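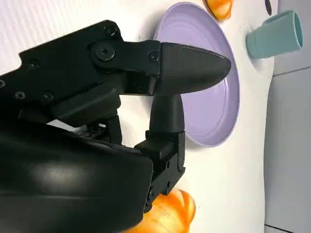
4. Sorting and standing your plates

By Maite Cantero
December

Okay, so by now you've got the cupboard wiped out, the shelf liner down and the Zirkanura rack out of its box (steps 1 to 3, if you skipped ahead – go back, the liner really does matter). This is the section where the plates go in, and it's my favorite part of the whole guide! Give yourself a clear stretch of counter and maybe a cup of coffee.

I'm using my everyday plates for this, the lavender ones included, and I stand every plate upright. If you've stacked plates flat your whole life it'll feel odd for a day or two. Then you'll pull one from the middle without lifting a whole pile and you'll be sold.

4.1 Before you start

1. Wash and dry everything that's going into the rack. Dry it all the way, foot ring included. That little groove on the back holds water like you wouldn't believe.

2. Run a fingertip around each rim. You're feeling for chips and hairline cracks. Anything rough goes in a separate pile for now, and we'll deal with it in 4.4.

3. Sort by width, biggest to smallest. My dinner plates are 26 cm across and the big serving ones are 28 cm. Measure yours, because "dinner plate" means something different to every company that makes them.

Note: The standard rack takes plates up to 28 cm. If yours are wider, you need the tall side rails (bag C in the box). Fit them now, before there's anything in the rack. I did it the other way around the first time and had to take out every single plate.

4.2 Setting the dividers

4. Slide the first divider all the way to the left until it clicks. It should click twice, once at the front and once at the back. If you only hear one, wiggle the back end.

5. Hold a plate upright against the divider and bring the second divider up to it. You want the plate to lean just a hair. Straight up and down looks lovely but it rattles every time the cupboard door closes.

6. Carry on until you run out of dividers. There are 17 slots on the full-width rack, and you don't have to use them all. I leave the last couple open on the right for whatever's in the dishwasher.

Caution: Don't force a divider that's sticking. Lift it out, check the rail for crumbs or a bit of packing foam, and try again. The rail tabs do snap, and replacement tabs take forever to arrive.

4.3 Loading the plates

7. Start with the biggest plates on the left. Hold each one by the sides, lower it until the bottom edge touches the rubber strip, and only then let it lean.

8. All the plates should face the same way. I like the eating side toward the right, since I'm right-handed and that's how my hand turns them. Lefties, my friend Gadisa Araya swears by flipping the whole thing around, so give that a try.

9. One plate per slot for anything heavy. Thin side plates can go two to a slot with a square of felt between them. (A folded paper napkin works too, if you've run out of felt.)

10. Give the rack a gentle push from the side. A small wobble is fine. If the plates knock together, move the dividers over by one notch and push again.

Caution: Keep glass plates out of the end slots. The door brushes past there, and the end slots take all the bumps.

4.4 The rough pile

Remember those chipped ones? A chip on the rim means I don't eat off it anymore. Mine turn into saucers under flower pots, and white ones make a great palette if you've got a painter in the house. For a small nick on something you love, fine sandpaper (2,000 grit, used wet, with very light pressure) will take the sharpness off. It still goes on display and not on the table.

4.5 Keeping it tidy

Once a month, lift the plates out and wipe the rubber strip with warm water and a drop of dish soap. No bleach – it turns the strip sticky, and then you'll have gray marks on the bottom of everything.

If a slot gets loose over time, swap its divider with one from the open end. Bowls and mugs are coming up in section 5, and you'll want the Gekex hooks handy for those.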